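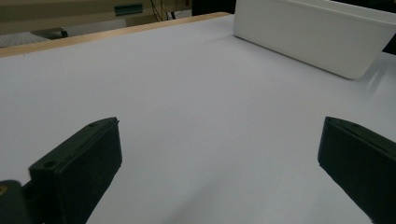

Gwion Wogan
Home baker, slow runner, writer of this blog

So the sourdough thing has gotten a little out of hand. I started in March with one jar on top of the fridge and a bag of rye flour my neighbor Arlo was getting rid of, and now there are three jars, all with names, and my oven runs so often that the cat has moved into the kitchen for good.

The first loaf was a brick. I took it over to Arlo anyway and he ate two slices standing up at the counter and told me the crust was "very committed." The second was flatter but tasted better, and then I had a whole run of them that looked fine on the outside and were gummy in the middle, which drove me up the wall!

What fixed it was a cheap thermometer. My kitchen is cold. I'd been going by the clock in the recipe (four hours, it said, very sure of itself) and the dough just wasn't ready in four hours in my house. It wants closer to seven, and more if I've had the window open. Now I mix at breakfast, do the folds whenever I walk past, and shape it when it jiggles. I leave it in the fridge overnight and bake it straight from cold the next morning.

I keep a notebook, because I'm that kind of person. Flour, water, how warm the room was, whether I liked it. I'm on loaf 132. My sister thinks this is the funniest number she has ever heard and asks for an update every time she calls.

A few people have written in about the starter I mentioned last time. Tritine is the rye one, and she's the strong one – I feed her 100 grams of flour and the same of water, and she's up at the top of the jar by lunch. Rotton got his name from the smell, and he's mostly for pancakes these days. Please don't write to me about Rotton again, he's fine.

Hywel asked whether you need a Dutch oven. I used one for ages and I do like it, but the last few loaves went on a plain old baking sheet with a roasting pan of hot water on the shelf below, and I couldn't taste any difference. The bottom was a bit paler. If you already own the heavy pot, use it. If you don't, I'd spend the money on good flour and a decent bread knife.

Next up is a seeded loaf with sunflower and a lot of caraway. I tried it once and put in so much caraway that even Arlo handed it back, so I'm cutting that in half – and maybe toasting the sunflower seeds first. I'll post the recipe when I've got one I'd make twice.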